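Bench cloth

A bench cloth (also shop cloth, workshop towel, wiping cloth) is a piece of absorbent fabric which is kept at a work table for cleaning the surface, drying small parts and wiping hand tools. The name says where the cloth is used and does not fix the material. Older bench cloths were cotton, often cut from worn sheets or shirts, while most of those sold today are knitted microfibre. A bench cloth is normally smaller than a bath towel and larger than the cloth used for spectacles.

Materials

Cotton cloths take up much water, stand boiling and are cheap when they come from old clothes. Their disadvantage is lint, meaning the short fibres which stay behind on the wiped surface. Linen leaves less lint but is stiff when new, and it becomes soft only after repeated washing.

Microfibre is made of very fine synthetic threads, usually polyester, or polyester together with polyamide. In the mixed type the threads are often split during manufacture, so that each of them has a wedge-like section with sharp edges. The many narrow spaces between the threads hold water and fine dust. A cloth of pure polyester with unsplit threads may look the same in the shop, but it commonly absorbs less and is more likely to push water in front of it.

The surface of the fabric can have different forms:

Looped, with a pile similar to terry towelling. It picks up crumbs, sawdust and thick dirt well, but the loops can be caught by rough metal and pulled out.

Ribbed, where the pile is arranged in long parallel bands with lower lines between them. The lines may be in a paler colour. A ribbed cloth is easy to fold straight, as the ribs show the direction of the knitting.

Flat or woven, with very little pile. It is preferred for glass and for polished metal.

Waffle, with small square hollows. This form is used more in kitchens than in workshops.

Edges

The edge is normally the first part to fail. A cut edge without any finishing is soft and will not scratch, but it loses threads with washing. An overlocked edge has stitches around the whole border and lasts longer. A knitted border strip, made together with the cloth, is found on longer towels and keeps the sides straight, although the two short ends can still become frayed. Loose threads should be cut with scissors and not pulled, because pulling may open a whole line of the pile.

Sizes and colours

There is no general standard size. Square cloths with a side of 35 cm are frequent, and longer rectangular towels are sold for drying. Grey is popular in workshops since stains of oil and metal dust are less visible on it. The same quality is a weakness: a grey cloth may be in use long after it should have been washed. Some workshops keep one colour for dry dusting and another for oil, a habit taken from the cleaning of hospitals and hotels.

Use at the bench

For wiping a table, the cloth is usually folded in half and then in half again, which gives four layers and a pad that fits the hand. When one face is dirty the pad is turned, and afterwards it is opened and folded the other way. Wiping is done in one direction, beginning at the far edge. Circular movement distributes the dust again, though it can be useful for a dried spot.

Folding lengthwise into a thick strip is used for long or narrow objects, such as rails, table legs and the handles of tools. The strip is held at one end, and the layers prevent the fingers from pressing through to the metal.

A cloth spread flat has a different purpose. It keeps screws from rolling and protects painted parts from scratches. For this, a smooth cloth is better than a looped one, because small bits and washers can disappear into a deep pile.
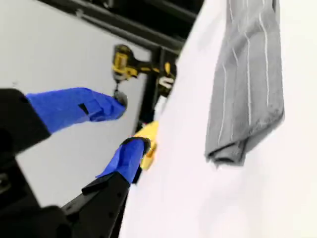
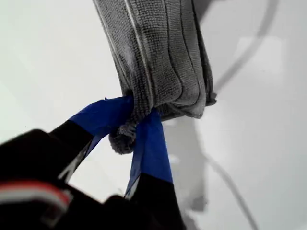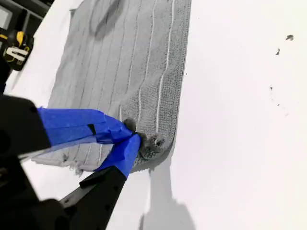
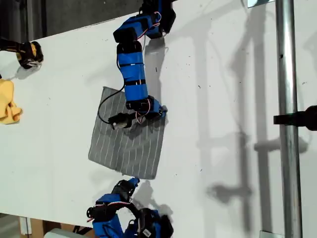
First: yellow and black cordless drill. Second: grey microfibre towel, folded. Third: ribbed grey towel on a white table. Fourth: grey cloth with white stripes, laid flat.
Photographs: Maureen Kershaw, Flindlow, August 2025. Reproduced with permission.

Cleaning of power tools

Cordless drills and similar tools are wiped on the outside with a dry or slightly damp cloth. The battery is taken out before. Water must not enter the ventilation openings of the motor, and a wet cloth is therefore not suitable around them; a soft brush is used instead. The rubber parts of the grip hold skin grease and may need a little mild soap.

The chuck is opened and closed with the cloth in the hand, and the dust which falls from between the jaws is wiped away. Drill bits are wiped from the shank towards the point, never while the tool is running. A cloth should be kept away from any turning part, as a loose corner or a loop of thread can be pulled around the bit in a moment. This danger is larger with long towels than with small squares, and it is the reason why many workshops do not allow a towel to hang from the belt at a drilling machine.

Solvents should be tested first on a corner of the cloth. Acetone can be used with polyester for short contact, but it attacks many plastic housings.

Washing and storage

Microfibre is washed separately from cotton, because it collects the lint of other fabrics and afterwards gives it to the surface that is being wiped. Fabric softener covers the threads and reduces their absorption. Warm water and a small amount of liquid detergent are sufficient in most cases. High heat in a dryer can harden the fibres, and such a cloth feels rough to the skin and slides over water.

A cloth which has been used with linseed oil or other drying oils requires special care. Such oils warm themselves while they dry, and a crumpled cloth in a bin can catch fire. It should be spread out flat outdoors until it is stiff, or kept under water in a closed metal container until disposal. It does not go back into the wash with the others.

The life of a cloth depends mainly on the washing. For the Stovura ribbed towel, the maker gives over 100 washes. In practice many cloths are moved to dirtier work much earlier, going from glass and paint to the bench, then to the floor, and are finally thrown away.

Washing of synthetic fabrics releases small fibres into the waste water. A full machine, a lower temperature and a filter bag reduce the quantity, but do not remove the problem.

Local production

In Fluretside, bench cloths were made from the waste of the Bárány knitting mill, which sold the ends of its rolls by weight to garages and joiners. The pieces were known in the district as "Bárány ends". They were cotton, mostly striped, and six of them were tied together with a strip of the same fabric. After the mill changed to synthetic yarn the ends were still sold for a time, but joiners complained that they did not take up glue, and the trade went over to packed cloths. The expression is still heard in Flindlow for any cloth that is kept for dirty work, whatever it is made of.

See also

Chamois leather
Dust sheet
Tack cloth
Tea towel
Terry cloth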